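List home | Threads | Members | Search archive

Re: Away travel and the second-team fixtures

From: Mohsin Jadoon
To: club list

On the first league night Wing-yan Fung wrote:

> Can someone tell me where we are with the second team? We lost at
> Farkeck by 58 points and we only had nine players on the bus. I was
> told there would be a full bench. If the Mrema game is going to be
> the same I would rather we asked for it to be moved now than rang
> them in the morning again. Also, who is paying for the coach?

Wing-yan,

Taking your points in order.

The Farkeck game. We had twelve down as available at training and three dropped out on the morning, two with work and one with a bad ankle. The first team kept both of the juniors we normally send across because they were short at guard. I don't think that was the right call and I have said so to the coaches. The score was 94-36. We were level after six minutes and then ran out of legs, and Farkeck pressed full court until well into the third quarter.

The Mrema game. I have spoken to their fixtures secretary. They can't move it in September as they share the hall with badminton. If we want to play it later we would have to give up home advantage, and I would rather not do that. It stays as it is, tip-off 7.15 pm. Please be changed by 6.45.

The coach. It cost 300 for the Farkeck trip and the club has paid that in full. For Mrema I suggest cars. It is a shorter drive and parking is free behind the hall after six. I can take four. If anyone else can drive, reply to me and leave the list off it.

Subs. We have 170 still owing from last season, all of it from players who are still with us. You know who you are. The league won't accept a registration form from anyone in arrears, so please sort it out before the Jolorberg game.

Other things from the last meeting are below.

1. Kit. The new away shirts are in. Sizes run small, so try one on before you take it. Numbers 4 and 11 were printed the wrong way round and have gone back.

2. Scoreboard. Furel have lent us theirs until ours is repaired. The shot clock on it works but the buzzer is very quiet - table officials will need to shout.

3. Store cupboard. Balls go on the bottom shelf and bibs on the top one. Pull the door to by the handle when you leave. Last week it was open all night.
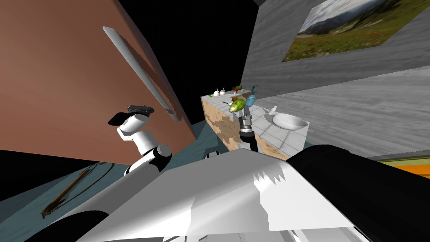

4. Table officials. We need two for every home game and we have one. If you are injured and coming to watch anyway, please offer. The online course takes an evening and the club will refund it.

5. Hall fund. We have now passed 3000, which covers the new backboards but not the fitting. I will get a second quote.

Training is at the usual time. Wing-yan, if you can let me have your list of who is fit for Mrema by the end of training I will do the team sheet that night.

Mohsin

2 replies | Shared 0 times

Previous in thread | Next in thread | Back to top
Contact the list owner to change your address or leave the list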